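Ticket 327: Preview window grainy after moving the computer
Product: Drelier Studio, home edition
Opened by: Barrett Doucet
Status: Closed (customer)
Priority: Low (set by customer as High, changed by desk)

Sunday, November 5, 2023

09:14 Barrett Doucet
Good morning. The heating in my study has been dreadful since June, by which I mean it was dreadful in June as well but I had no reason to notice. On Friday I moved the whole desk to the other side of the room to be near the radiator. Computer, screen, printer, the lot. Since then the computer switches itself off whenever the kettle goes on next door in the kitchen, and when it comes back Drelier has gone back to its factory settings and all my previews look like porridge.

I have restarted it. I have restarted it a great many times, mostly without being asked.

09:40 Support desk
Hello Barrett, thanks for getting in touch. Could you tell us what the computer is plugged into, and whether anything else shares that socket?

09:52 Barrett Doucet
It is plugged into a Voltine extension lead, which is plugged into a second Voltine extension lead, which goes under the door. Sharing the second lead: the printer, a lamp, the router and a fan heater I bought because the radiator turned out to be off.

10:05 Support desk
Thank you. Please unplug the fan heater from the extension lead before doing anything else, and don't run one lead into another. The heater needs its own wall socket. Is there one in the study?

10:11 Barrett Doucet
There is. It's where the desk used to be.

10:13 Support desk
Understood.

10:48 Barrett Doucet
Heater unplugged. Wearing a coat. Kettle boiled twice, once for the test and once because I was cold. Computer stayed on both times. I'm prepared to call this progress, although my hands disagree.

Drelier still opens with the wrong settings. The autosave says it is every 1000 minutes, and I'm sure I never chose that.

11:02 Support desk
Good news about the power. If the kettle and the heater were on the same circuit, that may well have been tripping things, and it's worth asking an electrician to look at it. We can't advise on the wiring from here.

On the settings: Drelier writes its preferences when it closes. If the power goes first, the file can be left half written. Please try this.

Close Drelier from the File menu.
Open the preferences folder and find the file called user.prefs.
Rename it to old.prefs. Please don't delete it.
Start Drelier again and put autosave back to whatever you had before.

11:31 Barrett Doucet
I found 11 files called user.prefs, each in a folder named after a different attempt to fix this. I renamed the newest. It worked. Autosave is now every three minutes, which is how often I expect the lights to go out.

Previews are still grainy.
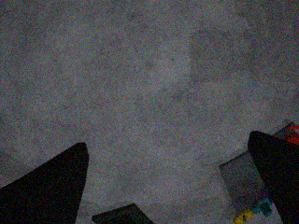
Attachment 1: very grainy, with the gripper at the bottom.

11:44 Support desk
Thanks, that's clear enough. The reset will have put preview quality back to Draft. Go to View, then Preview, and choose Full. It'll be slower to draw. If it's still speckled after a minute or two, turn the light level up as well, as dim previews take longest to settle.

12:20 Barrett Doucet
Found the menu. It was under View, then Preview, where you said, and where I had looked on Saturday with my reading glasses in another room. Full is selected. I've started one going and I'll leave it alone while I have lunch.

I have also rung Subramaniam Electrical. They can come on Thursday and have asked me not to touch anything until then. The woman on the phone asked how old the fuse board was and I said it had a name on it, Gorkevholm, in curly letters. There was a long pause — longer than I would have liked.

12:26 Support desk
That sounds sensible. Shall we keep the ticket open until Thursday in case the settings go again?

13:37 Barrett Doucet
No, close it, please. I've moved the desk back. It took an hour and I have found the pen I lost at Easter and the bleed key for the radiator. The radiator is now on. It makes a noise like someone dragging a chair, but it's warm.

One question for the notes: is there any way of making Drelier keep a spare copy of the settings by itself?

13:45 Support desk
Yes: Preferences, General, Keep backup on exit. It's off by default.

13:46 Barrett Doucet
Of course it is.

13:47 Ticket closed by customer.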